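4.2 Open-day demonstration

The bin-clearing system was shown to the public at the Rostbridge open day in February. The cell was the one used for the laboratory trials in Section 3, moved to the Fraser hall and set up again the evening before. Control software and grasp planner were left unchanged from the Pritmont release.

Visitors came through in 13 groups. Each group saw one full run, and a visitor was invited to drop the blocks into the bin by hand. This gave us starting layouts that we had not chosen. Across the day the arm made 279 grasp attempts. Operators stepped in 9 times, in most cases after a block had come to rest flat against a wall.

Blocks lying alone on the floor of the bin were seldom a problem. Crossed blocks took longer to plan, as the planner must decide which one is on top before it picks a side to approach from. Figure 3 shows a layout of this type, with two red blocks crossed near the right wall under the gripper and a third red block lying by itself near the middle.

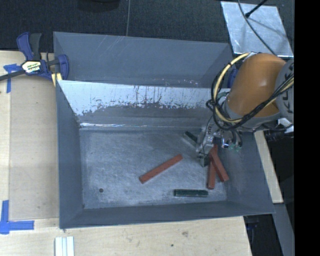 Figure 3. Bin with three red and two dark green blocks during the demonstration.

4.3 Visitor feedback

Visitors could fill in a short Cimance form at the exit. The most common remark concerned the pause before each grasp, which several people took for a fault. A status light has since been added to the cell.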